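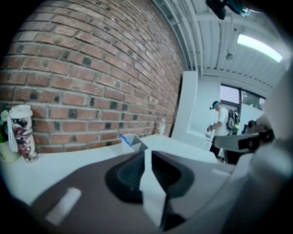 Povwood Shared Desks — Frequently Asked Questions

Can I leave my stuff on the table overnight?
Small things, yes. Cup, plant, pens in a holder. Push it all back to the wall so the cleaners can wipe the front. Laptops, chargers, anything you'd cry over — locker.

How much is a locker?
16 a month, added to your desk bill. Bring your own padlock. We do cut off locks on lockers that haven't been paid for, after two emails.

Are the plants ours to look after?
If you brought it, you water it. Saucer under the pot please, the white tops stain. Going away? Leave a note on the pot and the front desk will water it. No promises.

What about drinks?
Lids. Tumblers, travel mugs, bottles with a cap, all fine. Open mugs stay in the kitchen. We've had one keyboard and one very nice sketchbook ruined this year and would like to stop there.

Somebody took my tumbler.
Probably in the dishwasher. Look there first, then the shelf over the sink. Put your name on it, a tag on the lid works well and doesn't wash off like marker does.

Can I stick things on the brick?
No tape, no hooks, no putty. It pulls the mortar out and the landlord notices. Small frames can lean against it if they don't wobble.

How do I get marks off a white table?
Damp cloth first. Ballpoint — a little rubbing alcohol on a cotton pad, then wipe with water. No scouring pads!! They leave a dull patch and it never comes back. Cordero table tops cost us 585 each to replace and we will ask you to chip in.

Do you supply pens and paper?
Pens yes, at the front desk, take one, bring it back sometime. Paper is by the printer. You get 500 sheets a month with a full desk, part-time desks pay by the page. Ask for the price list, it changed in October and teh old one is still taped up in a couple of places.

Which desk containers are OK?
Any, as long as it fits on your bit of table. Clear ones are handy, you can see what's in them. We have spares in the Hureck cabinet, second shelf.

It's too bright / too dark where I sit.
Overhead lights are on one switch for the whole room, sorry. Desk lamps are welcome if they clip or have a heavy base. Or swap seats, just tell us so the mail goes to the right place.

Can I book the same spot every day?
Full desk, yes. Part-time is first come. Wall spots go early, usually gone by 9 am.

How many desks are there?
29 between the two rooms. Wait list for the big room, none for the back one right now.

I'm moving out. What do I need to do?
Clear the table and your locker, wipe both down, hand in the key card. Anything left goes in the lost box for a month, then to the Gelavstead thrift store. Half-dead plants included, somebody always adopts them.

Not answered here? Email or ask at the desk, were there till 6 pm.

Contact the front desk | © Povwood Shared Desks | Back to top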